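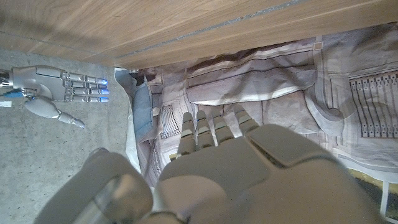 Left wrist view. The second hand is also in view, fingertips lit blue.

4. Wrist cameras, hand masks and the backdrop layer

By now you should have Durka installed and the arms answering to the jog commands from section 3. If the arms aren't moving yet, go back and sort that out first. I've tried doing the cameras before the arms and I ended up doing everything twice.

In this section we get both wrist cameras talking to the perception side, teach the software which pixels belong to the robot itself, and stop it from trying to plan a path to a sofa that's only printed on a sheet (more on that below, it cost me a whole evening in September). Set aside an afternoon the first time through. The second time it goes much faster, I promise!

Caution: Keep the arms in hold mode until step 12. Nothing before that needs them to move under planner control, and a half-built mask can make the planner believe there's free space where your other hand is.

4.1 Get the streams up

1. Open the Durka console and start the camera service with durka cam start. You want to see one line per camera: wrist_left, wrist_right and head. If one is missing, unplug that camera, wait until its line in the device list goes away, and plug it back in. Restarting the service while the camera stays plugged in doesn't clear the old handle.

2. Set all three to 60 frames per second. You can run them slower, and plenty of people do, but the mask tracker was tuned at that rate and it starts to lag behind the fingers if you go down much.

3. Type durka cam delay and let it run. It compares the camera clock with the joint clock and prints a number in milliseconds for each stream. Anything under 300 will work for table jobs. Mine usually sits well below that, and when it creeps up I've nearly always left a recording running in another window.

4. Rotate the wrist views, or don't. Wrist images come in sideways on my setup and I leave them that way on purpose. The planner reads the mounting angle from the arm file, so a sideways picture is fine as far as it's concerned. The rotate switch in the viewer only changes what you see on your monitor. If you also change the angle in the arm file to make the picture look nicer, you've now rotated the world, and the next reach will go somewhere exciting.

Note: Wycliffe Ogola likes his views upright and keeps a little viewer profile for it. Save yours under a new name, never over the default one, or the next person to log in gets your taste along with your settings.

4.2 Build the hand mask

The mask is a map of which parts of each picture are robot. Without it, the depth step sees a big pale thing right up against the lens and reports an obstacle that follows the arm everywhere. The first time I skipped it, Durka refused to plan anything at all and gave me error 107, "start state in collision," over and over. It was colliding with its own fingers!

5. Put the hand in its open pose with the Braseck hand driver: braseck pose open. Fingers extended, thumb out to the side.

6. In the mask tool, pick the camera and press Learn. The driver will walk the hand slowly through its range. Leave it alone while it does this, and keep your own hands out of view. The whole pass takes 210 seconds per hand.

7. Look at the result with the overlay on. The green area should hug the fingers and the back plate with a small margin. Check the thumb twice. It swings through a much bigger arc than the fingers, it gets close to the lens, and it's where I find holes most often.
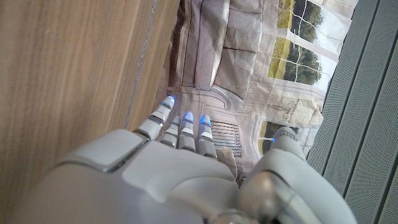

8. If you do find a hole, don't paint over it by hand. You can, there's a brush, and it's very tempting. But a painted patch stays put while the thumb moves, so you've hidden a bit of the world in every pose to fix one. Run Learn again with the speed set to half and see if the tracker catches it.

9. Turn on the tip markers. The tracker can use the blue fingertip lights as anchor points, and it's a lovely feature when it works. It wants at least three lights per hand in view at once. Tips that are tucked behind a neighbor get filled in from the joint angles, so you don't have to worry about every single one showing.

Note: The marker option looks for small bright blue spots and it isn't fussy about where they come from. With two hands running, set a different hand ID for each in the Braseck driver before you turn it on. Otherwise, when one hand wanders into the other's view, the left mask will jump over and try to cover the right hand. It looks funny on the overlay and it's much less funny when the planner believes it.

4.3 Tell it about the backdrop

Okay, the sofa. If you work in front of a printed backdrop, the object finder is going to find what's printed on it. It doesn't care that the window has no outdoors behind it. I had a task that said "move clear of furniture," and the arm very politely kept its distance from furniture that was about as thick as a bedsheet.

The fix is the backdrop layer. You mark a surface as a picture, and anything found on it keeps its label but loses its volume. The planner still treats the sheet itself as a thing it shouldn't poke.

10. Open Layers, choose Add backdrop, and click four corners in the head view. Go a little outside the print. Wrinkles and folds shift the edge from one day to the next, and a generous outline saves you from redoing it.

11. Set the thickness. The default treats the backdrop as perfectly flat, which a hanging sheet never is. I give it a hand's width on the near side so that a fold bulging forward is still inside the keep-out zone. Then reach toward it in jog mode, slowly, and watch the layer in the wrist view. The outline should stay glued to the print as the hand comes in. If it slides, your delay from step 3 is too high or your mounting angle is off, in that order of likelihood.

I used to draw a separate outline for each wrist camera as well. Please don't bother. The layer lives in table coordinates, so once the head view has it, the wrist views get it for free.

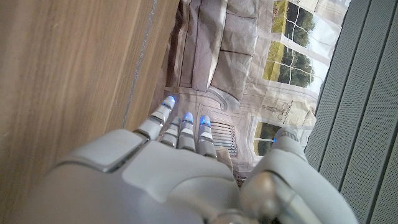
Kipchumba Mfaume disagrees with me on the flat print rule and asked me to put his side in: he leaves labels off completely on the backdrop layer, since a grasp planner that still sees the word "cushion" can be talked into going there by a loosely written task. He says he'd take a dumb sheet over a clever one any day.

He has a point. If your tasks come from typed instructions, follow him and untick Keep labels. If you write your tasks as fixed targets, as I mostly do, leave it ticked and enjoy having the labels in your logs.

Caution: Do not mark the tabletop as a backdrop, even if it has lines or tape on it. A backdrop has no volume, and the planner will happily go straight through it. I know of one bent finger that started this way. (Fine, it was mine.)

4.4 First planned move

12. Mark your work area. I use a taped rectangle on the table and click its corners in the head view, so the planner's limits and the tape match. Faint tape is hard to pick out on screen, so zoom in before you click.

13. Put one everyday object inside the area. I use a keyboard, laid at an angle. It's low and dark and it has lots of edges, so a bad depth setting shows up right away as a lumpy top. Check that the box Durka draws is turned the same way as the object.

14. Take the arms out of hold with durka arm plan, speed at the lowest setting, one hand on the stop button. Ask for a hover over the object and approve the path only after you've watched the preview all the way through. Look at the wrist cables in the preview too. The planner knows about them only as a fat sleeve around the wrist, so if a path twists the wrist a long way around, say no and ask for another one.

15. Do the same with the other arm, then with both. With both arms up, the preview should show each hand as an obstacle for the other one. If it doesn't, you've probably got the same hand ID twice, so go back to the note after step 9.

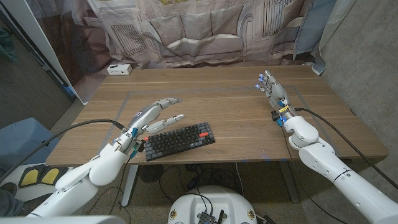

4.5 Save it and check it tomorrow

16. Save the lot as one bundle: durka bundle save, followed by a name. I use the site and the job, so mine is willcombe_table. The bundle holds the masks, the layers, the work area and the camera settings. It doesn't hold the Braseck hand IDs. Write those down somewhere.

17. If you use the Vaher log viewer, point it at the bundle folder now. It'll pick up the masks and draw them over your recordings, and that's by far the quickest way to spot a mask that has started to drift.

18. Next morning, load the bundle, repeat step 3 and look at the overlay on both wrist views before you plan anything. Redo the masks if a camera has been bumped. Redo the backdrop corners if the sheet has been taken down and rehung. The work area can stay until you move the table.

Trouble with error 107 after all this? Turn on the overlay, open and close the hand once, and look for bare patches around the thumb. Then go on to section 5, where we set up the grasps.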